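Girari robotics club opens its kitchen task to new teams

For immediate release

Hi everyone, Rodica Onu here from the Girari Student Robotics Club. We've got news, and I've been busting to share it! Starting in December, our members will take on the Zitetti Challenge, a student competition where a robot has to tidy up a kitchen bench.

If you've ever hung up a spatula without thinking about it, congratulations, you're miles ahead of most robots. The handle has a little hole, the rack has a little hook, and the two have to meet. Our team picked it as the first task because it's small enough to practise over and over, and fiddly enough to be a proper test.

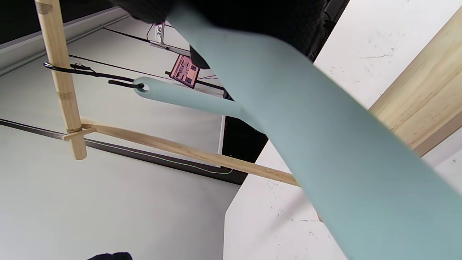

We don't write out every movement in code, either. Members put on a glove, pick up a hand-held gripper and do the job themselves while it records, and then the software learns from all those tries. Our goal is 2000 recordings before the competition. Teodor Vlad looks after the software and he'd like it known that he asked for 2491, but he's been talked down.

The other half of the work is flexible stuff. Anything long and bendy moves when you don't want it to, and it never lies the same way twice. Hacer Oral leads that group — she's a second-year student and very patient — and her favourite trick is to slow right down just before the fingers close.

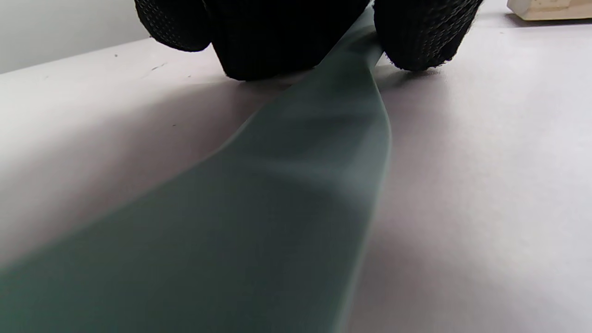

New members start on the bench with someone more experienced beside them. You don't need to know any programming. Cornel Zamfir joined us from the catering course and he's become one of our best demonstrators, mostly by not rushing.
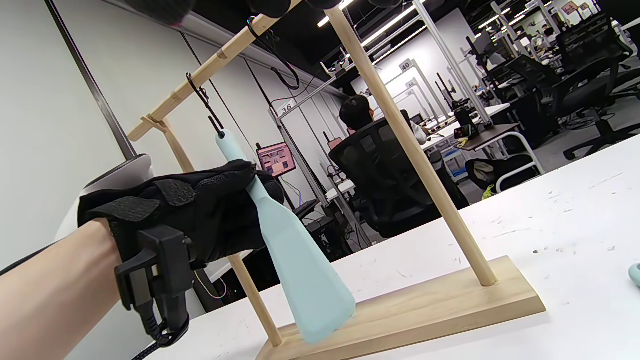 A gloved hand holds the spatula at the wooden hanging rack.

Our thanks go to Flulleck, who've kicked in $499 for gloves and spare parts, and to Relu Vasiliu, our coach, who stays back until 9 pm more often than he should.

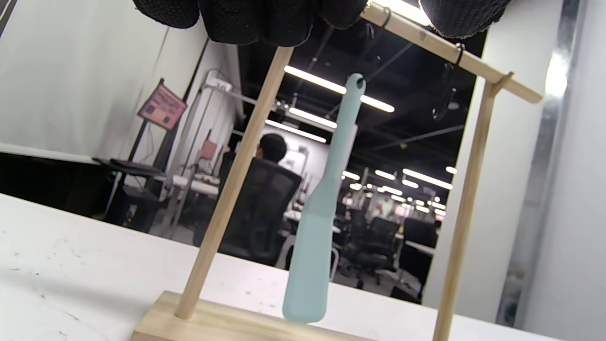
We're after 2 more student teams for the December round. You can come from any program, and you can sign up with mates or on your own and we'll find you a group. Ask for me at the Rajan Building front desk and I'll get you a form.

Media are welcome to visit a practice session. Please get in touch with the club first so we can save you a spot.

We use cookies to improve your visit. By continuing to browse this site you agree to our cookie policy. Accept | Manage settings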